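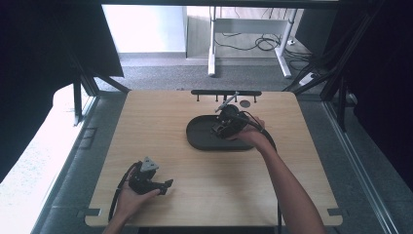 September 2020

Late, tired, quick one. Desk day. Wanted it done by lunch, ha.

Went with the oval tray in the end, the black one. The square one from Gellano is back in its box and goes tomorrow if I find the receipt. Oval sits better on the pale board, I like the rounded corners with the round-ish rim. Want it for keys, earrings, the stuff that ends up in my coat pockets. Lenuța Avram says it's too shallow and everything will slide out the first time I bump it. Maybe. She said the same about the fruit bowl.

The little black bar with the pegs - still not sure. Meant for necklaces, I think, or hooks for small keys. Pegs are short. Tried to picture my long chain on it and no. Bracelets then. Or give it to Lenuța.

Cables!! Still a heap of them on the carpet under the white desk. Said in August I would do them, didn't. Power strip just lying there too. Need a cable tray, the Eltwood one was 41 and the Brodska 40 so basicaly the same, but the Brodska ships slower. Ties first, cheap ones, pack of 200. I'll never use 200. Could go halves with Lenuța.

Also measure the crossbar before ordering anything. MEASURE. Last time I guessed and had to send it all back, paid the postage myself, still cross.

Carpet needs a vacuum once the cables are up. Baseboard wants a wipe, shows everything in that bright light.

Spent so far: more than I meant to. Had 250 put by for the room and teh lamp isn't even bought yet.

Ate standing up, toast again. Call Mom back. Trash out. Bed - no, receipt first.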